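4.2 Shoes, and why we kept them 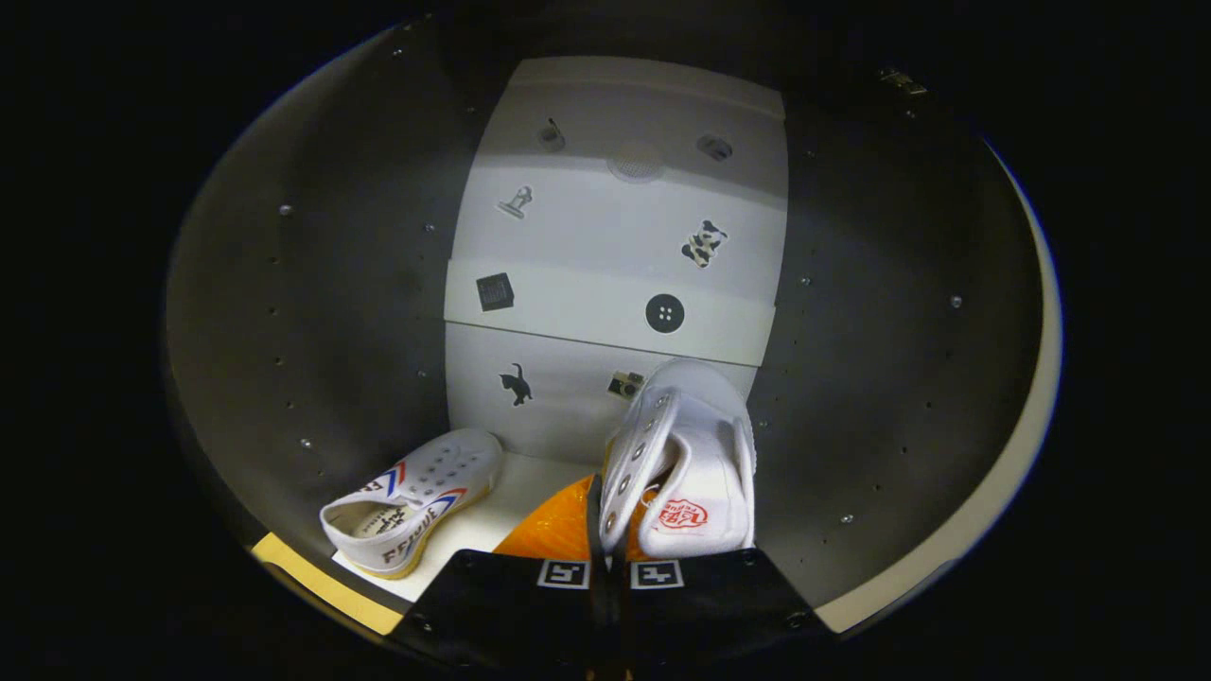 Figure 3. Handheld gripper with a white canvas sneaker held upright; its companion lies on its side to the left.

4.3 Results on paired objects

Shoes were Soliman's idea, and the rest of us have more or less forgiven him. A pair gives the policy two objects that look alike and seldom lie alike, so a model that has merely learnt "go to the white thing" is found out quickly. The square markers on the fingers (Figure 3) give us the opening width, and the stickers on the back panel offer fixed visual features on an otherwise plain surface. The cow has no further scientific role.

We trained on 767 handheld demonstrations and tested on 76 trials per condition. With both shoes present, the Plinik baseline finished 52 trials before we gave it a memory of its last grasp. Most of its failures were of one kind: it picked up a shoe, put it down, and then picked up the same shoe again – with, if anything, more confidence. Adding the memory removed all but 2 of these repeats. It did nothing for grasps at the heel, which we return to in Section 5.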